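Subject: Re: [diag-tools] Reading old ABS codes, which interface?

On August evening Menaka Debnath wrote:
> I have a 200 series Caldeira van with the ABS light always on. My cheap
> reader says "no communication" with the ABS unit, but the engine part reads
> fine. Do I need the Cluvis interface, or is the Skaddale cable enough?
> I do not want to pay 200 dollars for something I use one time.

Hello Menaka,

I had the same trouble with my own van last winter, so I write what I did, in order.

1. Check the fuse first. On mine the ABS unit has its own fuse, number 6 in the box under the dash. If it is blown, no interface in the world will talk to the unit.

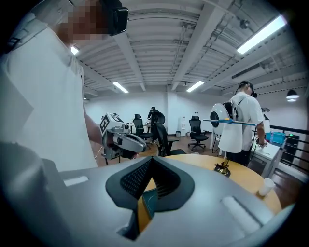
2. Look at pin 7 of the diagnostic socket. The older ABS units speak only on the K-line, and many cheap readers do not have this line connected inside. The engine computer uses the CAN pins, so it answers and you think the reader is good.

3. Try the Skaddale cable before you buy the other. It has the K-line, and with the free Bodari program I could open the ABS unit on the second try. The first time I forgot to set the slow start option. 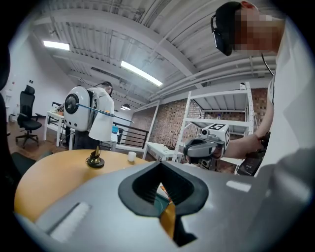
Person in a white shirt with a hand-held gripper

My stored code was 121, which in the Bodari list is the left rear wheel sensor. I cleaned the plug and measured the sensor — the resistance was jumping when I moved the wire. A new sensor solved it, and I cleared the code with the same cable.

The Cluvis interface is better if you must bleed the ABS pump, as the Skaddale cable cannot start the pump. For reading and clearing I see no difference. Maybe someone on the list can lend you one if you come to this point.
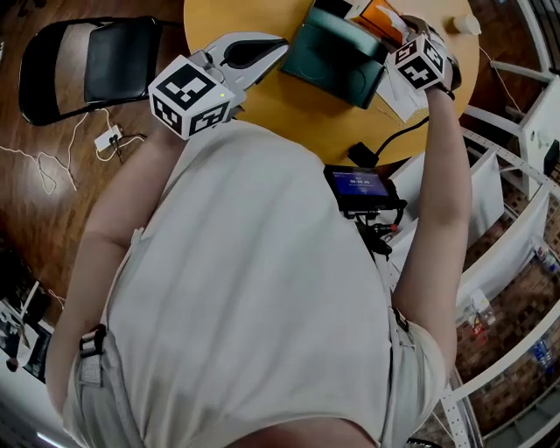 Round table with a teal box and a small white cup

One more question: is your battery healthy? With low voltage my ABS unit also went silent, so please put a charger on it before you test. Send the program log if it still says no communication.

Regards,
Caldeira owner, 200 series, still driving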